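町の定食屋を貸す人、借りる人　ボスブリッジの「日替わり店主」の台所

ロゼール・ポワリエさんがボスブリッジの坂の途中にある食堂を引き継いだのは、前の持ち主が店を閉めると決めた年の8月だった。席数は41。一人で昼も夜も回すには多すぎ、売るには建物が古すぎた。そこでポワリエさんは、曜日ごとに別の人へ店を貸すことにした。借り手は朝に鍵を受け取り、自分の料理を出し、夜に鍵を返す。現在の借り手は6組になる。

「最初から仕組みがあったわけではないんです。知り合いに一日だけ貸してほしいと頼まれて、貸したら次の月も来た。その人が別の人を連れてきた。料金表を作ったのはだいぶ後です」

取材は昼の営業が終わった後、入口に近い席で行った。ポワリエさんは以前、印刷会社で見積もりを担当していた。料理の経験はなく、いまも店では作らない。仕事は鍵と帳簿と掃除の確認、それに借り手同士の連絡だという。

貸し方は単純である。家賃にあたる一日分の固定料金があり、売上の歩合は取らない。光熱費はその中に含まれる。歩合にしなかった理由を聞くと、返事は短かった。

「人の売上を毎日確かめるのが嫌だったからです。見積もりの仕事をしていたころ、数字の確認で一日が終わりました。固定なら、払ったか払っていないかだけで済みます」

ただし固定料金は、客が来ない日の借り手には重い。借り始めて間もないころのジェイド・ロビショーさんがそうだった。豆の煮込みと薄焼きのパンを出す店を始めたが、初日の客は知人ばかりで、二回目は雨が降った。

「仕込んだ豆を全部持って帰りました。家で6日食べました」とロビショーさんは言う。「やめようと思って相談したら、ロゼールさんに、品数を減らしてみたらと言われたんです。値段を下げろとは言われませんでした」

ロビショーさんは品書きを煮込み二種類に絞り、残りを消した。すると昼の提供が早くなり、近くの修理工場で働く人たちが休憩時間の内に食べて戻れるようになった。いまは昼だけで50食を用意し、なくなったら閉める。夜の営業はしていない。夜は仕入れ先を回るか、寝るかのどちらかだそうだ。

曜日ごとに店主が替わる店で、いちばん揉めるのは何か。味や客の取り合いを想像していたが、ポワリエさんの答えは冷蔵庫の棚だった。

「みんな、少しだけ残していくんです。玉ねぎ半分とか、ソースの瓶とか。次に来たときに使うつもりで。6組が少しずつ残すと、もう何も入りません」

棚を組ごとに分け、名前を書いたテープを貼った。それでも足りず、翌週まで置けるのは未開封のものだけ、という決まりができた。決まりを書いた紙は冷蔵庫の扉に貼ってある。紙は三枚目で、一枚目と二枚目は油で読めなくなった。

食器も話し合いになった。店には前の持ち主が残した皿や鉢がひととおりあり、貸し料金に含まれている。しかし借り手が増えると、自分の料理に合わせて器を持ち込む人が出てくる。置き場所はすぐに足りなくなった。

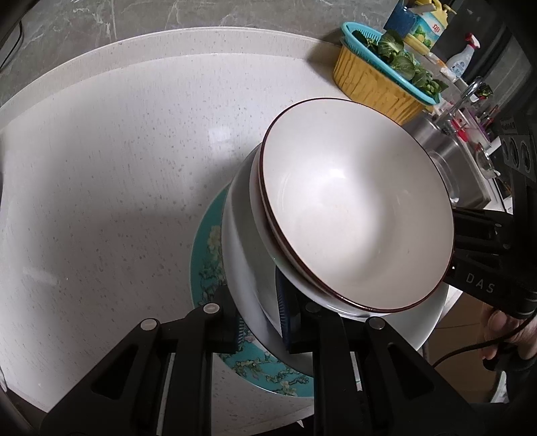 ウェイン・マクドナルドさんは、器は店のものだけで足りるという意見だった。自分の器を持ち込めば、洗う人も割る人も気を遣う。割れたときに誰が払うかという話を始めると、その日の営業が重くなる、と借り手の集まりで述べたそうだ。魚のスープを出すのに深い鉢がほしいと思ったことはあるが、浅い皿で出しても文句を言った客はいない、とも話したという。

一方で、イ・スルギさんと読み間違えられることが多いというスルギ・リムさんは、器を持ち込む側である。汁物と飯を別に出すので、大きさの揃った鉢が要る。

「ウェインさんの言うことはわかります。でも私の料理は、器の大きさで量を決めています。違う鉢になると、毎回計り直さないといけません」

結論は折衷になった。持ち込みは一組につき箱一つまで。箱は営業が終わったら奥の物入れにしまい、ほかの組は使わない。店の器が割れたときはポワリエさんが補充し、持ち込んだ器が割れたときは持ち主が補充する。請求のやりとりはしない。

「不公平だと言われたら、そうですねと答えます」とポワリエさん。「年に何枚か皿を買うほうが、誰が割ったか調べるより安い。皿の値段より、調べている時間の値段のほうが高いです」

引き渡しにも手順がある。夜の借り手は閉店後に火の元を見て、床を拭き、翌日の借り手に短い連絡を残す。以前は電話だったが、疲れた時間に話すと言い方がきつくなるため、ノートに変えた。見せてもらったページには「左奥の火口、つきにくい」「酢を借りました、返します」「排水、遅い」といった短い文が並んでいた。丁寧な挨拶はほとんどない。

ノートに変えてから減ったのは、伝え忘れよりも言い争いだった。書くほうは言葉を選び、読むほうは朝になってから読む。ポワリエさんは毎朝目を通し、修理が要るものだけに丸をつける。丸がついた項目は店の負担で直す。昨年いちばん高くついたのは換気扇で、部品が届くまで揚げ物を出せない日が続いた。その間、揚げ物が中心の借り手からは料金を取らなかった。

借りたい人は今も来る。面談はするが、試食はしない。聞くのは、週に一度の営業を90日続けられるかどうかである。

「おいしいかどうかは客が決めます。私が知りたいのは、材料をどこで買うつもりか、子どもが熱を出したらどうするか、そういうことです。答えがなくても構いません。考えたことがあるかどうかは、話せばわかります」

断った人もいる。毎週違う料理を出したいという人で、熱意はあったが、仕込みの場所も時間も決まっていなかった。その人はいま、市場で弁当を売っている。ポワリエさんも時々買いに行く。そのほうが合っていたと思う、と言った。

卒業した借り手もいる。カーステン・キャンベルさんは二年近く昼と夜を続けた後、川向こうに「ウロセン」という自分の店を開いた。席は少なく、煮込みとパイが中心である。電話で話を聞いた。

「借りていたときの癖が抜けなくて、毎晩、鍵を返すつもりで片づけています。床も拭きます。翌朝来るのも自分なんですけど」

自分の店になって困ったことを尋ねると、休みの決め方だという。借りていたころは、自分の曜日以外は休みと決まっていた。今は開けようと思えば毎日開けられる。開業した月は一日も閉めず、翌月に体調を崩した。以来、週に二日は閉めている。家賃は以前より高いが、客の顔が続けて見られるのはよいと話していた。

常連の側はどう思っているのか。昼過ぎまで残っていた客に聞くと、店主が替わるのは気にならないが、塩の置き場所が日によって違うのは困る、とのことだった。これを伝えると、ポワリエさんはノートを開いて書き留めた。

今後について、店を増やす考えはあるかと聞いた。近くの通りで空いた物件を紹介されたことはあるが、見に行って断ったそうだ。

「帳簿が二冊になりますから。それに、今の店で朝に鍵を渡せるのは、私が近くに住んでいるからです。二軒あったら、どちらかの人が外で待つことになります」

話の途中で、翌日の借り手であるリムさんが荷物を下ろしに来た。米の袋と、持ち込み用の箱である。ポワリエさんは席を立って扉を押さえ、戻ってくると、排水の修理は来週になりそうだとリムさんに伝えた。リムさんは、では洗い物は少しずつ流します、と答えて奥へ入っていった。

営業する借り手と品書きは、入口の黒板に前日の夜から書き出される。予約は受けていない。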